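Teaching the arm to pick up laundry, part 3: getting a decent pinch

If you followed along with the last two parts you've got an arm that moves, a wrist camera that streams, and a gripper that closes when you ask it to. Now we get to the fun bit (well, I think it's fun), which is grabbing cloth off something squishy.

I did all my early tests on a hard workbench in the shop and got pretty smug about it. Then I brought the whole thing home one Saturday, pointed it at the couch, and it spent the first hour poking the cushion. Soft surfaces give, so your height numbers from the bench are no good anymore. Start over with them!

First, slow everything down. I drop the approach speed to 40 percent for the last bit of the descent and leave it there until the fingers have closed. Dong-hyun runs his faster, but he also has a nicer wrist joint than I do.

Next, set your opening. You want the fingers just wide enough to gather some fabric between them as they close. Too wide and you scoop up a big wad, too narrow and the tips slide over the top. I start at 28 mm for shirts and towels and go down a little for anything thin.

Now lower until the tips just dent the cloth, stop, and close. Don't keep pushing down while you close – I did that for weeks and all I got was a grip on the couch cover. Once the fingers meet, raise the arm a tiny bit and look at the wrist view.

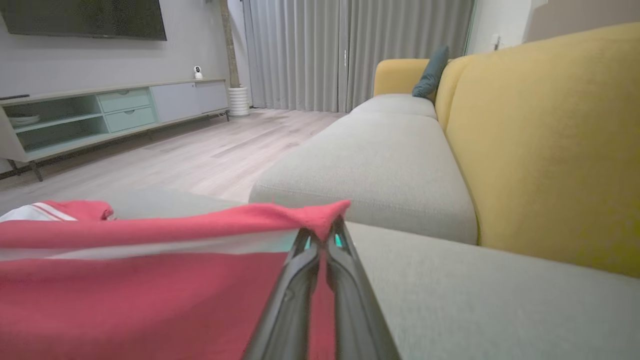

A small peak of red cloth between the fingertips.

If you get a little tent like that one, you've got a fold and you can go on to the lift. If the cloth stays flat, open up, come down a hair lower and try again. If the cushion cover comes up too, back off and go a hair higher. I change one number at a time and write it down, otherwise I lose track by the third try.

For the lift, go straight up first, then sideways. Dragging sideways early is how I lost most of my grabs. Yiran suggested a short pause after the first bit of lift so the fabric can stop swinging, and that helped a lot.

Closing force is the last thing. My servo takes a value up to 2,000 and I bump it by 200 until the cloth quits slipping, then stop there. Keep a hand on the servo case while you do this – if it's getting hot, you went too far.

Part 4 will be about letting go, which is harder than it sounds with fleece.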